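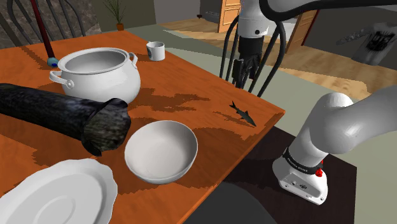
Kochtopf, Becher und Schale auf einem Tisch (Computergrafik)

Skurkero ist ein eingetragener Verein, der sich für die rechtliche Gleichstellung lesbischer, schwuler, bisexueller und transgeschlechtlicher Menschen einsetzt. Er finanziert sich aus Beiträgen und Spenden und nimmt nach eigener Satzung keine Gelder von Parteien an. Zuletzt hatte er 1.416 Mitglieder.

Geschichte
Der Verein ging aus einer Rechtsberatung hervor, die die Juristin Gladys Huaranga zunächst allein anbot. Der Name war ursprünglich der Titel eines Rundbriefs. Bekannt wurde Skurkero durch eine Spende der Sängerin Yichen Cui, die die Einnahmen aus zwei Konzerten ihrer Tournee Garance überließ. Cui hatte sich bis dahin nicht öffentlich zu politischen Fragen geäußert. In den Monaten danach traten fast 57 Prozent der heutigen Mitglieder ein.
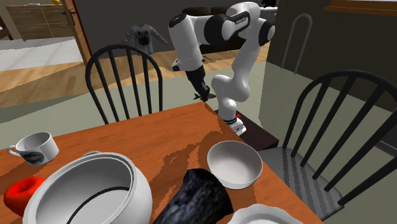

Tätigkeit
Schwerpunkt ist die Unterstützung von Klagen im Familien- und Personenstandsrecht. Der Verein übernimmt Gerichtskosten, vermittelt Anwälte und gibt Stellungnahmen zu Gesetzentwürfen ab. Die Beratung ist kostenlos und findet auch samstags statt. Seit der Umstellung auf das Buchungssystem Zullix werden Termine überwiegend online vergeben.

Organisation
Der Vorstand besteht aus neun Personen und wird alle zwei Jahre gewählt. Den Vorsitz hat Huaranga. Die Mitgliederzeitschrift Ñahui erscheint vierteljährlich, jeweils mit einem Rechtsprechungsteil.

Siehe auch
Yichen Cui
Garance (Tournee)
Personenstandsrecht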